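Why would a wrist camera view beat a fixed camera for picking up cups by the handle?

Posted in Robot Learning, Help and How-To
Tags: imitation learning, grasping, camera placement

Yolanda Aranda
2022-03-02

Hi all! I'm reading the Lastatis tech report for a student reading group and I love it, but one result has me stuck. They train the same policy on the same demonstrations twice. One version sees only a fixed camera across the table, and the other sees only the camera mounted by the gripper. On bowls and boxes the two come out nearly even. On cups that have to be taken by the handle, the gripper view wins by a mile.

I expected the opposite. The fixed camera sees the entire table and the arm, and the gripper view is tilted and always moving. Half the time you can't even tell which way is up. So where does the advantage come from? Is it only that the cup looks bigger? And does it hold for people with smaller datasets? We have 481 demonstrations, and they used 2,967.

Thanks in advance, I'm new to this and having a great time with it.

3 replies

Trilok Grewal

Great result to get stuck on! Size is part of it, but I think the bigger part is that the gripper view puts the fingers and the handle together in one picture. The policy doesn't need to work out where the hand is in the room and where the cup is in the room and then subtract one from the other. It can learn something much simpler: the handle is a bit left of my finger, so move left.

With a bowl you can be off by a fair amount and the fingers still close on some part of the rim. A handle is a thin loop, and a small miss means you push the cup instead of holding it. That is why the two camera setups split apart on handles and stay close on everything else.
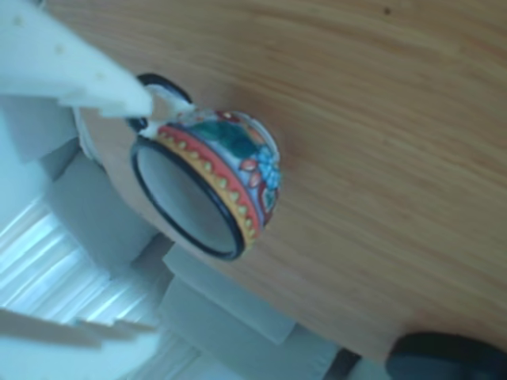
Handle grasps are the part I get excited about, because the last bit of the motion is where nearly all the failures happen and it's where the close view has the most to offer. Look at how much a policy could use at a moment like this one. The black loop has a white finger right against it, so the contact point and the thing being held have strong contrast, and the dark rim of the cup gives you a clean oval that tells you which way the opening faces. From across a table you might get a few pixels of that handle, and the arm could easily be in front of it. The tilt that bothers you is fine, too. The camera rides with the gripper, so a tilted table is information about how the hand is turned, and the policy learns to read it that way.

On your smaller set: try it! I would expect the gap to show up with 481 demonstrations, though I'd also expect both numbers to be lower. Two things I'd do before training:

Check the timing between images and arm positions. A small lag hurts the close view much more, as everything in it moves faster.

Turn the cups between demonstrations. If the handle always points the same way, the policy will memorize the motion and you won't learn anything about cameras.

Buppha Sukprasert

wrist cam is just better, use that. we switched on the Bemetent arm and never went back

Anju Thakur

I agree with most of Trilok's answer, but I'd be careful about going all in on one view. We ran a similar comparison in September on our Pathak setup, with 3 seeds for each condition. The close camera was clearly ahead once the gripper was near the cup. It was worse at finding the cup in the first place — if the object started outside its view, the arm wandered or went to the spot where cups had been most often in training.

What worked best for us was giving the policy both views and randomly blanking out the fixed one during training. Without the blanking it leaned on the fixed camera and the handle grasps got sloppy again. I don't have a full explanation for that, only that it repeated on all the seeds.

Also check the appendix of the report. If I'm remembering it right, the starting positions were all chosen so the cup was already in the gripper view. That's a fair choice for studying grasping, but it does flatter the result a little.

Comments on this reply

Yolanda Aranda: You're right, it's in the appendix! I had skipped straight past it. We're going to try the blanking idea with 2 cups first and then add more. Thank you both, this is so helpful.

Sunita Goel: Seconding the timing check. Ours was off on the Derov controller and fixing it helped more than any change to the model.

Trilok Grewal: Yolanda, please post your numbers when you have them, even if they're bad. I'd love to see how it goes with a small set.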